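Poltthorpe branch notes, February, bench two 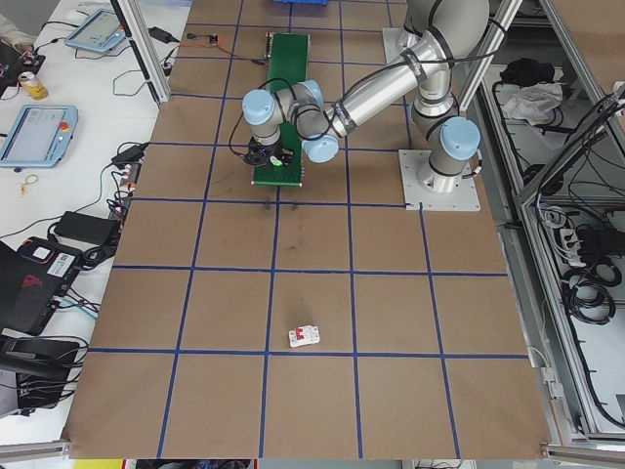 Last edited: February, 4:40 pm, by Hyun-seo Maeng

OK, so I spent most of the afternoon with the Kragh Junction timetable and I think I finally get how the milk train worked! I'd always assumed it ran straight through to Peswood, but the working timetable Hae-won Ryu scanned for us has it sitting at the junction for 31 minutes every morning. It was waiting on the Purnent local, which had to clear the single track first (there was no passing siding past the creamery until much later, whatever the old club map says).

That changes our track plan a bit. The loop at Kragh has to hold the whole milk train plus the engine running around it. At our scale I get 640 mm of clear length with the turnouts where they are now, and I'd like another 200 so the caboose isn't fouling the points. Moving the west turnout toward the creek looks easiest, but it eats into the coal dealer's spur, and I really like that spur.

Hae-won, do you still have page 14 of the scan? Mine is too dark to read, and I think the footnote about Sunday running is on it.

Also still to do: find out which side of the main the water tank was on. Two people have told me two different things.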